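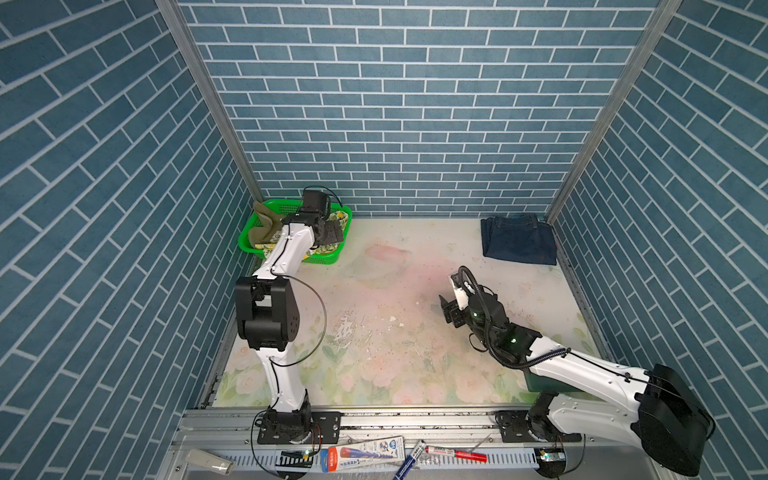 Figure 4-1. Two-arm cell with basket and folded jeans in the back corners.

4. Garment Handling Setup

Applies to the Starkent two-arm cell with rail mount, firmware 122 or later. Complete the rail alignment in Section 3 before starting.

4.1 Placing the basket and garments

1. Press the stop button and wait for both arms to hold position.
2. Set the basket in the back left corner. Cloth may hang over the rim.
3. Place folded denim in the back right corner, against the wall.
4. Check that the cable on each arm can move freely through a full elbow bend.
5. Release the stop button. Select Dratside > Garments > Two Arm.

CAUTION: Keep hands behind the front rail whenever an arm is powered. The grippers can close without warning during homing.

4.2 Checking the wrist view

1. Open the wrist camera view and jog the arm over the denim.
2. Lower the wrist until both gripper fingers show at the bottom of the view.
3. Adjust focus on a raised detail. In Figure 4-2, the tan topstitching and the three brass-colored studs are suitable targets.
4. Set grip force to 100 for denim. Save the profile.

NOTE: If the view stays dark, error 923 is logged. Reseat the wrist connector and repeat step 1.

Figure 4-2. Wrist view, denim laid flat with the basket behind.
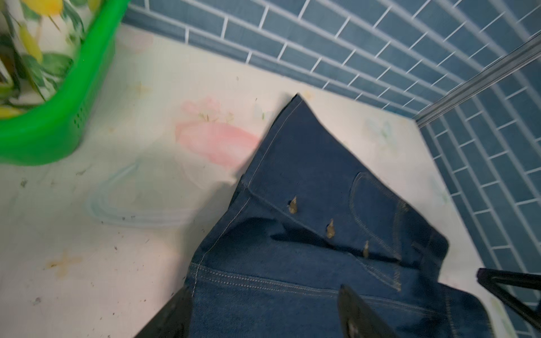 4.3 Saving the layout

1. Select Layout > Save and enter a name.
2. Export a copy to the Crabtree controller before changing tools.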